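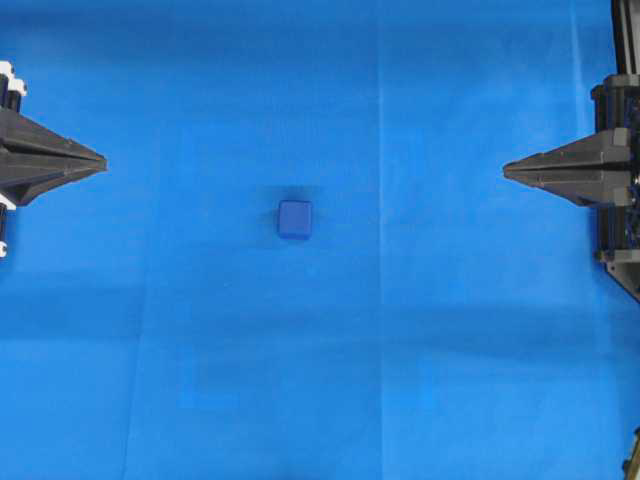

Oker Practice Cube, navy

A small dark-blue cube with softly rounded edges and corners, on a bright blue cloth. There's no pattern and no lettering on the top, only a bit of sheen. I love it more than a grown adult should love a cube, and I've been using them in one form or another for 14 years!

What it's for

The Oker is a handling cube. You put it down, you pick it up, you turn it over, you pass it across, you stack it on another one. Coordination classes use them, stacking clubs use them, and Kyriaki Spanos tells me her pottery students warm up their fingers with a pair before they go anywhere near the clay. It has no dots and no numbers, so it won't replace your dice (people do ask).

The edges

The rounding is the part I'd point to first. A sharp-cornered cube digs into your palm after a few minutes, and it catches on cloth when you slide it. The Oker glides a little before it tips, and when it does tip it goes over in one soft roll. The corners get the same treatment as the edges, which you'd think every maker would do, but the old Sembiring cubes had lovely edges and corners like thumbtacks.

It's still blocky enough to stack. Six high is easy on a hard table. On cloth I get to four and then start holding my breath.

The color

Navy, and a proper deep one. On a white table it looks nearly black until the light hits the top. On mid-blue cloth, like ours, you get blue on blue, and that's a nice step up in difficulty if you're working on spotting and reaching. Beginners will be happier with a pale cloth. Lyle Tillman runs his whole first month on cream felt and only brings out the blue in November, when everyone has the hang of it.

The cloth

Sold separately, in bright medium blue or cream. Get one if you can! A bare tabletop is noisy, and a dropped cube will skitter off to the far side of the room. Pull the cloth flat and clip it under the table, because a wrinkle is enough to lean a stack. Wash cool and hang it up. It does pick up lint, and pet hair shows on the blue, so keep a lint roller in the drawer.

Exercises to start with

Put one cube near the middle of the cloth and leave plenty of open space on both sides. Come in from the left, touch, go back. Come in from the right, touch, go back. Then both together, meeting at the cube at the same moment without nudging it. It sounds like nothing and it's surprisingly hard!

Once that feels smooth, lift with both sides, hold for a slow breath, and set it down square to the way it was. After that, lift with one and hand over to the other. The Edside exercise booklet has 36 of these, starting very gently, and there's a copy in every box of the full set.

What you can order

Single cube, navy: item 171
Full set with booklet and drawstring bag: item 2655
Cloth, bright medium blue or cream: choose at checkout

Singles and sets come from the same batches, so a replacement cube will sit happily with the ones you already have.

Care

Wipe with a damp cloth and dry before putting away. Skip the dishwasher. Hand cream will dull the top after a while, and a drop of dish soap brings it back.

From people who use them

"Bought one to try and ordered the set the same week. The handover exercise has taken over our lunch breaks." Dexter Baptiste

"Wish the bag were a little bigger, but the cubes are great. My daughter has claimed two." Yae Tsuchiya

Stocked by Wundamik. Page updated 12/12/19.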